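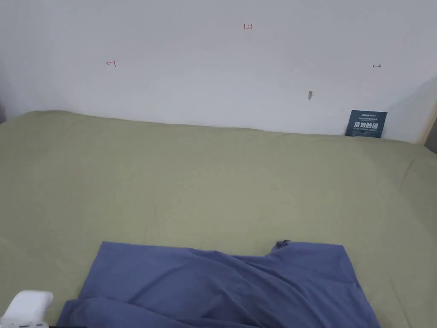

**图3** 平铺于绿色织物上的蓝灰色T恤

## 4 租住家庭的衣物闲置及其空间条件

### 4.1 问题的界定

前一节讨论了衣物从购入到首次穿着之间的时间间隔，本节转入使用阶段的后半程，即衣物仍由住户持有、但已较少或不再穿着的时期。既有文献对这一时期的称谓并不统一，有的称为“休眠”，有的称为“存而不用”，也有的将其并入“废弃前期”。本文采用“闲置”一词，指在连续十二个月内未被穿着，且住户没有明确将其列为待处置物品的衣物。婚礼、丧礼等特定场合的服装，以及因季节、孕产或康复等原因暂时收起的服装，在问卷中单独列出，不计入闲置。

上述界定有两点需要说明。第一，十二个月的期限以受访者自述为准。受访者对外套和正装的末次穿着时间通常能够给出较为肯定的回答，对T恤、内搭和家居服则往往含糊。为此，问卷允许受访者选择“记不清”，此类回答在后续分析中单独成组，不作插补。第二，降级使用不视为闲置。一件T恤由外出服改作睡衣，其穿着频率可能反而上升；改作清洁用布，则已退出服装的范畴，应计为处置。两种情形在既有调查中时常混为一谈，由此得出的服装寿命数据相互之间难以比较。

Bernadette Hayes在一篇工作论文中提出，家庭衣物的去留应当放在居住空间的变动中加以考察，单纯以款式过时或面料磨损解释处置行为，难以说明为何大量完好的衣物会在搬迁前后集中离开家庭。本文认同这一思路，并在其基础上将搬迁频率、储物空间与共住关系分别作为独立的解释因素。Hayes的分析对象以自有住房家庭为主，租住家庭仅作为对照出现，这也是本研究选择租住家庭作为主要对象的原因之一。

### 4.2 资料来源

本节使用的资料由两部分构成。第一部分为入户问卷，有效样本为642户，均为租住满六个月的家庭，分布于Plusdale片区的老旧公房、私人出租住宅及机构运营的长租公寓。问卷收集工作截止于2021年12月1日。第二部分为半结构访谈，从问卷受访者中依据户型、租期和共住关系选取69户，访谈内容涉及衣物的来源、收纳方式、清洗与修补习惯以及最近一次集中清理的经过。

问卷部分同时要求受访者从自己的衣物中挑选若干件，填写逐件记录卡，内容包括类别、主要纤维成分、获得方式、已使用年限、末次穿着时间和现存放位置。经核对，共得到超过2000件衣物的可用记录。纤维成分以水洗标所载为准；水洗标已剪去或字迹无法辨认的，登记为“不详”。由于水洗标脱落在穿着年限较长的贴身衣物中更为常见，“不详”一组与使用年限之间存在关联，直接将其剔除会使年限较长的针织衣物在样本中偏少，故予保留。

逐件记录由受访者自行挑选衣物，存在明显的选择性。受访者倾向于选取近处可得、状态较好的衣物，存放于床下、柜顶和纸箱中的衣物被选取的机会较低。研究组在记录卡的说明中要求至少有一件取自“平时不常打开的地方”，但这一要求的执行情况无法逐一核实。因此，逐件记录仅用于考察衣物属性与存放位置之间的关系，闲置比例的估计仍以问卷中的整体自述为依据。

### 4.3 储物空间与衣物的可见程度

租住住房的储物条件在很大程度上由出租方决定。长租公寓一般附带固定式衣柜，其尺寸在同一运营方名下趋于一致；私人出租住宅的柜体则来源不一，有出租人留下的旧柜，也有前任承租人未带走的组装家具。Sonine公寓的住户在访谈中多次提到柜体内部的分隔方式：悬挂区占去大部分高度，层板数量少，针织衣物只能叠放在柜底，堆叠较高时取用下层须将上层整体移开。住户由此形成的习惯是反复穿着最上面的几件，下层衣物虽无破损，却在数月之内几乎不被触及。

这一现象在T恤一类的衣物中最为突出。T恤单价较低，折叠后体积小，继续存放几乎不产生可以察觉的代价，住户因而缺乏处置的动机。与之相对，羽绒服和厚外套体积较大，每逢换季都会迫使住户重新安排柜内空间，其去留也在此时得到考虑。换言之，闲置在各类衣物之间的分布与占用体积有关，体积小而数量多的类别更容易在长期无人过问的状态下积累。以往以重量或金额为单位的统计对此反映不足，前者低估轻薄织物的件数，后者低估低价衣物的持有时间。

存放位置的可见程度还受到临时收纳用品的影响。带盖的收纳箱和真空压缩袋可以增加存放密度，但也切断了日常的视线接触。多名受访者表示，将衣物装入压缩袋时并无处置的打算，待到再次打开时，对袋中衣物已无印象，部分衣物的尺码也不再适合。Kioko长租公寓的一名住户将这类袋子称为“下一次搬家再说的东西”，该说法在不同访谈中以相近的形式出现。开放式挂杆的情形正好相反，住户每日都能见到全部衣物，但可容纳的数量有限，灰尘和日照也会促使住户将浅色衣物移往他处。

需要指出，可见程度与穿着频率之间的因果方向并不单一。住户既可能因为看不见而不穿，也可能因为不打算穿而收到看不见的地方。访谈资料对两种路径均有支持，问卷资料则不足以加以区分。较为稳妥的表述是，二者相互强化，并在搬迁、换季或共住者变动时得到打断。

### 4.4 租期、墙面与固定装置

储物空间能否由住户自行增设，取决于租赁合同对住房改动的规定。

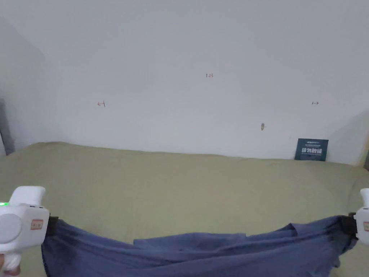 各类合同中最常见的限制涉及墙面钻孔，其次为更换灯具和移动大件家具。在私人出租住宅中，钻孔一般以口头方式约定，出租人事后的态度与租期长短、双方关系均有关联；机构运营的公寓则将墙面状况写入退租验收清单，孔洞、贴纸残胶和书写痕迹逐项扣除押金。受访者对扣除标准的了解普遍有限，多数人选择完全避免在墙上安装任何装置，转而使用落地式或门背式的收纳用品。

落地式收纳用品占用的地面面积，在小户型中会直接影响其他活动的开展。面积较小的单间里，床往往兼作叠衣和分拣的台面，衣物洗净晾干后先置于床上，再视当天的时间安排决定是否归入柜中。未及时归柜的衣物被移至椅背或床尾，形成介于“在用”与“已收”之间的一层。这一层衣物的穿着频率最高，洗涤频率却不一定相应提高，部分受访者将其描述为“穿过一次但还不到洗的时候”。在问卷的存放位置选项中，预调查时没有为这一情形单设类别，受访者多归入“其他”，正式问卷据此增加了“椅背、床尾等临时位置”一项。

租期的影响体现在住户对未来空间的预期上。租期在一年以内的住户较少购置柜体，也较少丢弃衣物，其理由在于下一处住房的条件尚不明确，保留被视为较为谨慎的选择。租期较长或已多次续租的住户则更愿意投入时间整理，并对衣物的数量设定某种上限，例如以现有衣架用完为准。后一类做法在访谈中多与一次较为费力的搬迁经历有关。搬迁前的打包使住户首次集中面对全部衣物，搬运费用又使保留的代价变得具体，处置行为在此时集中发生。

合同条款的统一化可能带来另一种后果。Tiltine片区的部分公寓在更换运营方之后采用了统一的格式合同，住户原先经口头许可安装的搁板和挂钩须在续租时拆除并恢复墙面。受影响的住户将搁板上的衣物转入收纳箱，可见程度随之下降。由于本研究未在更换运营方之前收集同一批住户的资料，此处只能依据访谈中的回溯性叙述，不宜作进一步的推断。

### 4.5 共住关系中的衣物处置

合租家庭的情形与独居和核心家庭有所不同。合租者之间的储物空间通常按房间划分，公共区域的储物柜则处于产权和使用权均不清晰的状态。前任合租者遗留的衣物常年存放于公共区域，现住户既不穿着，也不认为自己有权处置。25户合租家庭在访谈中谈及此类衣物，处理方式包括联系原主、留给下一任住户以及在退租时一并交由运营方清走。以最后一种方式离开住房的衣物不经过捐赠或二手渠道，在以家庭为单位的处置调查中也难以得到记录。

在有伴侣或子女的家庭中，衣物的处置多由承担洗涤和收纳工作的成员提出，再由穿着者本人确认。确认环节的拖延是闲置的来源之一。受访者提到，将待确认的衣物单独装袋放置于门边，其后又因来客或打扫而移回柜中，同一袋衣物可能反复往返。儿童衣物则因尺码更替较快，处置的节奏较为规律，且多有固定的受赠对象，闲置时间明显较短。这一差异说明，去向是否明确对处置的及时性具有较强影响，衣物自身的磨损程度在其中居于次要地位。

修补在样本中所占比重较低。受访者对脱线、掉扣一类的小修多表示有能力完成，但针线的存放位置和光线较好的操作台面并非每户都有。等待修补的衣物与等待确认的衣物一样，处于去留未定的状态，并在问卷中被受访者交替归入“在用”和“闲置”。本文将其归入闲置，但在附表中另行列出，以便采用不同口径的研究者重新计算。

### 4.6 对测量方法的影响

上述分析对服装寿命的测量提出了若干要求。服装寿命若以购入至离开家庭的时间计算，闲置期将被计入使用期，低价针织衣物的寿命因此偏高；若以末次穿着为终点，则须依赖受访者的记忆，误差在穿着频繁、款式相近的衣物中最大。同色或相近颜色的T恤在回忆中常被合并为一件，受访者能够肯定“穿过灰蓝色的那种”，但无法指明是其中哪一件。逐件编号可以缓解这一问题，代价是增加受访者的负担，并可能促使其在调查期间改变穿着习惯。

研究组于次年二月对部分受访者进行了简短的电话回访，主要核对存放位置一项的填写。回访显示，临时位置与柜内位置之间的转换较为频繁，单次调查所得的位置信息更适合理解为某一时刻的分布，不宜视为衣物的固定归属。据此，下文的回归模型将存放位置合并为“可直接看见”“需打开柜门或箱盖”和“需移动其他物品”三级，临时位置归入第一级。模型的其余变量包括租期、既往搬迁次数、人均居住面积和共住类型，变量定义与编码方式见附录B。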